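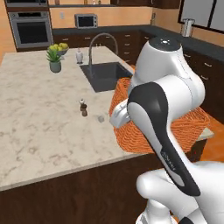 A reader of last month's entry objected that stone worktops are sold as though they required no care whatever, and that the Skirnar showroom had told her as much when she placed her order. Within one winter she had a dull ring beside the hob and a yellow mark where a cut lemon had been left overnight. She asked whether the fault lay with the stone, the sealer or the household.

In my view it lies chiefly with the advice. Marble is a soft stone and it reacts with acid. Lemon juice, vinegar, wine and a good many bathroom sprays will take the polish off it, and no sealer prevents this. A sealer slows the passage of oil and coloured liquids into the stone. The two kinds of damage are regularly confused, and owners are sold a second coat of sealer for a mark that only re-polishing will remove.

The test is simple. Tilt your head and look along the surface towards a window. If the mark is duller than the stone beside it, it is an etch. If the shine is even but the colour is darker, it is a stain, and a stain can often be drawn out with a poultice of baking soda and water, spread thickly, covered with film and left for a day. Repeat as necessary. My own oil stain, by the bread bin, required 2 applications and is now visible only to me.

With regard to sealing, I do not follow a calendar. A spoonful of water is placed on the stone and left for 30 minutes. Should the stone darken beneath it, the surface is due for treatment. In my kitchen the stretch near the sink comes due well before the remainder, and I see no purpose in treating the whole run on its account.

Several correspondents have asked about cost. The quotation I received from Gurkau for honing and re-polishing came to almost 496 pounds, excluding the removal of the tap. Caputo quoted 2267 pounds for replacement in the same stone, including fitting but not disposal of the old slab. I accepted the former and chose a honed finish, on which fresh etches are a good deal harder to see. Oil, it must be said, shows rather more readily on it.

For daily cleaning I use warm water, a very small amount of washing-up liquid and a soft cloth, followed by a dry one. Cream cleaners are not suitable – they scratch. Chopping boards should have feet or a cloth beneath them, and bottles of oil and vinegar are best kept on a tray.

The Flomutov sealer mentioned in April has since been used up, and I have not yet decided whether to order it again. The smell lingered for longer than I would wish in a room where food is prepared. Readers who have used a water-based product on pale marble are invited to leave their findings in the comments, with a note of how old the stone was at the time.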